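In praise of buying fewer, plainer clothes

My grandmother owned, by my reckoning, one good coat for the whole of the time I knew her, and when the lining went she put in another one. I thought of that coat in January, standing in front of a wardrobe that wouldn't shut, with one knee against the door and a jumper sleeve caught in the hinge. I had been meaning to write something about clothes for a while, and I suppose the hinge settled it.
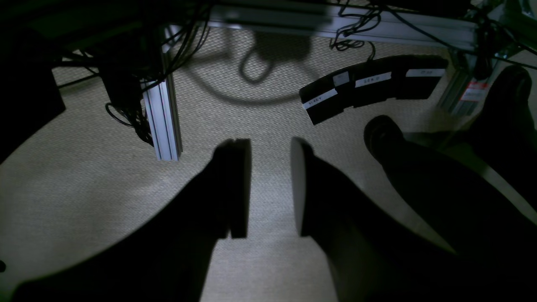 Photo: Horkwood Picture Desk

I should say at the start that I like clothes very much. I like a new shirt in its tissue paper, and I have been known to take the long way home in order to walk past Van Hecke in Suvville and see what they have put in the window (the scarves, last time, were lovely, and I was very good and kept walking). So please don't take this as a telling-off from someone who wears sackcloth and is proud of it. I only think that most of us have far more than we can look after, and that the looking after is where the pleasure used to be.

When the wardrobe door finally gave up I took everything out and laid it on the bed. There were 67 tops. I went through them twice, hoping I'd muddled the pile, and the second time I found three more under a blanket, so it was 70. I could have told you something fond about perhaps a dozen of them. The rest I had bought on a lunch hour, or because the one I wanted was sold out and this was near enough, or because I had spent enough already that the postage was free if I put one more thing in the basket. Most of us have done that sum, I think, and felt rather clever about it.

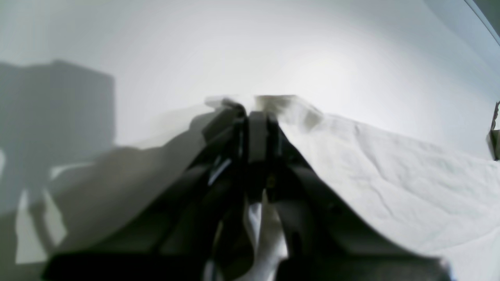 The trouble with having so many is that you stop knowing them. I knew my school jumper down to the darn on the left elbow. I knew which button on my first work blouse was a replacement, and that it had to be done up last. You can't have that with seventy of anything. They go round from drawer to chair to wash to drawer, and one day a seam opens and you throw the thing away without much of a pang, when ten minutes with a needle would have seen it right for another couple of years. I include myself in this. My sewing box has a lid you could write your name on in the dust.

I made a version of this argument in a shorter column before Christmas, and the letters were mostly kind, though a few readers felt I had been careless about money, and they had a point. 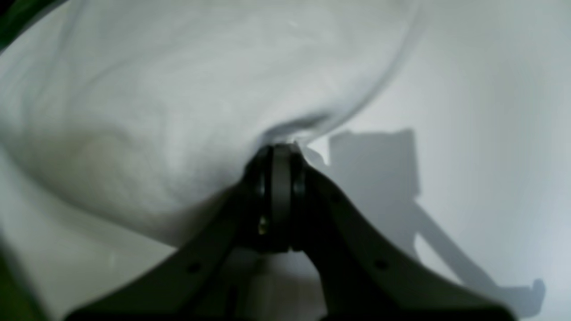 One reader in Mallerow wrote that it is all very well to say buy one good thing and keep it, but that the good thing costs four times as much on the day, and with three children growing out of their sleeves she has to dress them this week and can't wait for the sales. She buys cheap, she said, and she mends, and she would thank me to notice that the two can go together.

I do notice, and I've thought about her letter a good deal. I had slipped into writing as though care were something you bought along with the label, and of course it isn't. Some of the best kept clothes I ever saw were market stall frocks, pressed every Sunday night and handed down through a row of cousins. A cheap vest washed gently and dried flat will see out a dear one that has been boiled and forgotten in the machine.

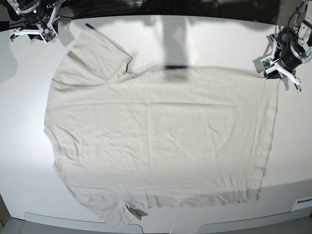 So I'd put it differently now. Spend what you can spend, and don't let anyone make you feel small about it, but try to buy at the pace you can look after. For me that has meant nothing new until the summer, and a standing appointment with the sewing box on Monday evenings, with the wireless on and a pot of tea going cold beside me. I've done two hems and a pocket so far. The pocket is a bit lumpy, but it holds my keys, and I've grown very attached to it.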